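Progress report to the Benavides Fund
Project: Clarkero, a conversational guide for visitor centers
Grant period two, interim report
Prepared by Bohdana Nazarenko, project lead, Lusix
30/09/2018

1. Where we are

When we last wrote to you, in February, Clarkero was a voice in a box that could answer questions about ferry times and very little else. It now has a face, a name badge, a library of hand gestures and a firm opinion on parking. The opinion was not in the work plan. We are treating it as a training data issue.

The short version: the animated guide is running on the test kiosk at the Grultport visitor center, the dialogue engine is on schedule, the lip sync is behind schedule, and the Spanish version is further behind than the lip sync. Spending is inside the budget, mostly because the developer we hoped to hire took a job elsewhere and we have been doing that work ourselves, in the evenings, with the results you would expect.

2. The dialogue engine

The proposal promised 200 question types by the end of this period. We have 473, which looks heroic until you learn that a good share of them are different ways of asking where the restroom is. People do ask it in a remarkable variety of ways, some of them quite indirect, and we decided to keep every one. Merged down to separate topics, the list comes to roughly 70. We suggest using the lower figure in your own reporting, as it will still be true next year.

The fallback answer has been rewritten. The old one ("I am sorry, I did not understand, please rephrase") was found by testers to be polite the first time and insulting by the fourth. Clarkero now offers the nearest topic it knows and, if that fails, points to the human desk. The arm gesture for this was drawn before the kiosk had a location, so for its first week on site the guide directed visitors confidently toward a supply closet. The gesture has been mirrored.

3. The face

We tested 2 versions of the character with visitors. Version A was realistic and cost most of the art budget. Version B was a simplified drawing that our animator made in an afternoon to have something to put on the slide next to it. Visitors preferred version B by a wide margin. Several described version A as "the bank lady," and one child would not go near it. We have gone ahead with version B and would like to thank the art budget for its service.

Blinking remains a problem. The guide blinks at a steady rate, which people find unsettling, and when we made the rate random it occasionally blinked several times in a row, which people found worse. The current build uses timings copied from a recording of me reading the grant agreement aloud. Those blinks are rather long.

Lip sync works well for short sentences. In longer ones the mouth finishes first and waits. We have narrowed this down to the audio buffer on the kiosk hardware and expect a fix in the next build. In the meantime the script has been edited for brevity, and reads better for it.

4. The Grultport kiosk

The kiosk went in a little later than planned because the doorway at the visitor center is narrower than the doorway in the visitor center's floor plan. Once inside, it has been reliable. It restarts itself overnight and has only once restarted itself in the middle of a conversation.

The center's staff have been generous with their time and frank in their comments. They asked for a volume control, and they have it. They asked for the greeting to be triggered less often, as the sensor was also picking up people walking past to the gift shop, and it now waits until someone has stood still for a moment. They also asked for an off switch on the front. We have offered one on the back.
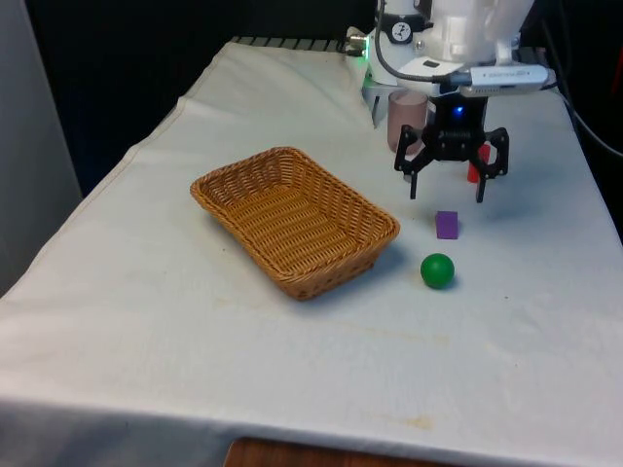 Woven basket, purple cube and green ball on a white tablecloth.

5. Money

Staff costs are under budget for the reason given in section 1. Equipment is slightly over: the first touch screen did not get along with sunlight, and the kiosk stands next to a window. Travel is under, as Grultport can be reached by bus. We ask for permission to move the unspent hiring money into voice recording for the Spanish version, which needs a real speaker and proper studio time. The synthetic voice we tried pronounced every place name as if it had been personally wronged by it.

6. Risks, revised

Translation is still the largest risk and has moved from amber to red. Lip sync stays at amber. The risk titled "Public may not engage with virtual guide" has been closed. Its replacement is titled "Public may engage with virtual guide at length about unrelated matters," and is rated amber, with one regular visitor in mind.

7. Next period

Finish the lip sync fix and install it at Grultport.
Record and load the Spanish script, subject to your answer on section 5.
Retrain the parking answers.
Agree a second site. Talks are open with one museum, which would like the guide to wear a hat.

The usage logs and the full expense sheet are attached separately. Please send the decision on section 5 to me directly, as the studio will hold our booking only until the end of next month.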